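Home | Journal | Collections | Stockists | Contact

Season Journal, December 15, 2024

The office received the second delivery of the Lovmont walking shoe from Bergeron this week. Of the 500 pairs ordered in November, 58 were set aside because the heel lining had been stitched too high. Solange Lemieux has written to the factory and requested replacements in the same sizes.

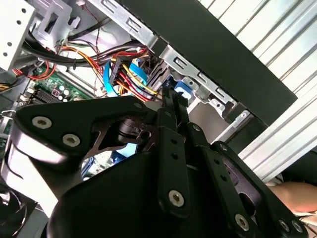 The tan suede was approved without change. The gray was returned to Postach for a second dye sample, as the tongue and the toe panel did not match in daylight. Tin-yau Chien recorded both decisions in the season file.
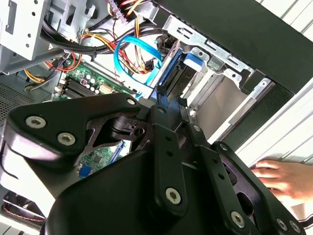

A decision on laces remains open. The flat cotton lace suits the older pattern, but it works loose on longer walks, and three of the wear testers raised the matter in writing. A waxed round lace will be tried on size 8 first.

Wiltura has asked for some 2,000 printed shoe boxes to be held until the new lid color is settled. The company has agreed to this.
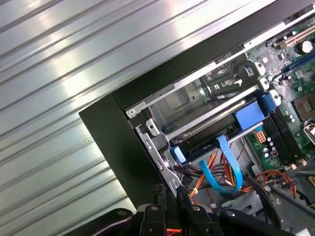 The spring price list will be reviewed on Tuesday. Retail partners should continue to use the present list until they hear from Ms. Lemieux.

14 shares | 2 comments

Contact us | Back to top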